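Print this page
E-mail this page

Setting Up and Clearing the Bench: notes for Week 2

These are my notes from Tuesday's session, tidied up a bit so you can read them without having been there (looking at you, back row). Howard Bramwell teaches the other section and his handout is shorter than mine, so if you're in a hurry, go borrow his! The content is the same.

Before you start

Coats on, hair back, bags on the hooks. I know you've heard it. I'll say it again in Week 3.

Then look at the table. I want it bare before anything goes down on it, and I mean bare — phones and pens too. Wipe it, let it dry, and only then go get the paper.

The paper

We cover the work area with one big sheet of brown paper. People ask me every term why we don't use the white bench liner from the stockroom, and the answer is that I like brown. White caps and little white bits vanish on white paper, and I've spent enough of my life patting a bench with my fingertips looking for a stopper. Brown also comes off a roll, so you can cut one piece to fit and skip the seam down the middle where everything collects.

Leave a bit of table showing along the edges. If the paper hangs over the side, somebody's sleeve is going to catch it and the whole layout goes with them. Bianka Antal lost 17 tubes that way in her first year here, and she still brings it up at lunch.

Cups and trays

Two kinds of container, two jobs.

The cup is for small loose stuff: stoppers, spare caps, beads, whatever rolls. Pick it up by the rim. If you wrap your whole hand around a thin plastic cup you'll squeeze it, and then it pops back and flings the contents across the room (yes, I've done it, in front of an inspector).

The tray is for tubes. We like the shallow ones, shallow enough that you can get to a tube lying flat without tipping anything. Tubes go in capped, always. You don't need to line them up like soldiers, but don't stack them either — the one underneath gets forgotten.

Cap colors matter to us. In this course yellow is your working sample and purple is your reference, and you write both in the log before either one leaves the tray. Other labs do it differently, so don't carry our code over to your summer placement and assume it holds.

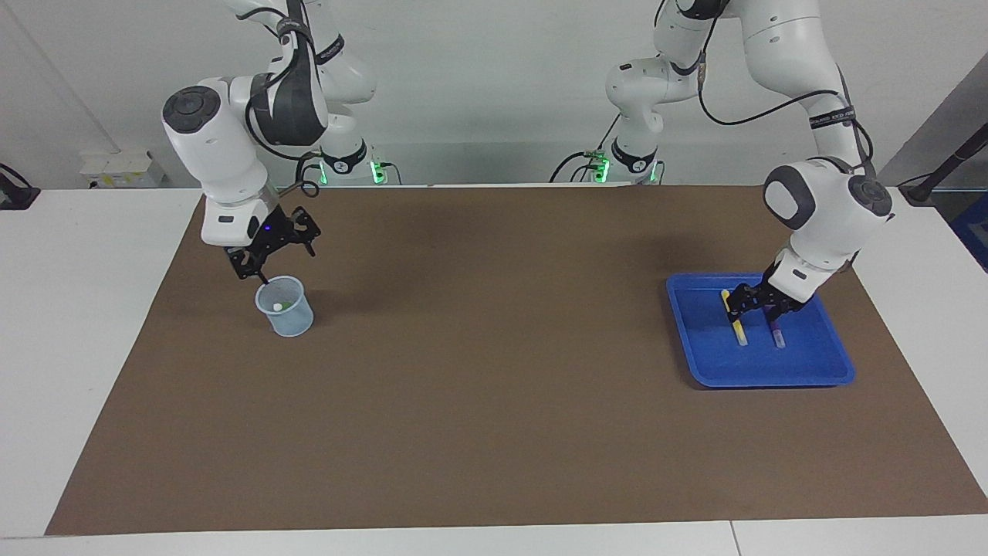

Clearing up

Do it in this order, please:

1. Tubes first. Check each cap with your thumb, read the label out loud to your partner, and put the tube in the rack.
2. Empty the cup into the sorting box. Look inside afterward, small things like to cling to the bottom.
3. Rinse the tray and the cup and leave them upside down by the sink.
4. Fold the paper in from the corners so any crumbs stay in the middle. It goes in the bin by the door.
5. Wipe the table again.

For next week

Read the Kendness sheet on labels, both sides. Tamás Farkas has the key to the supply cupboard if you run short of caps, and there should be a new box of 100 by then. Lab coats that don't fit can be swapped before class but not during it, so come a few minutes early if yours is one of the giant ones.

E-mail this page
Print this page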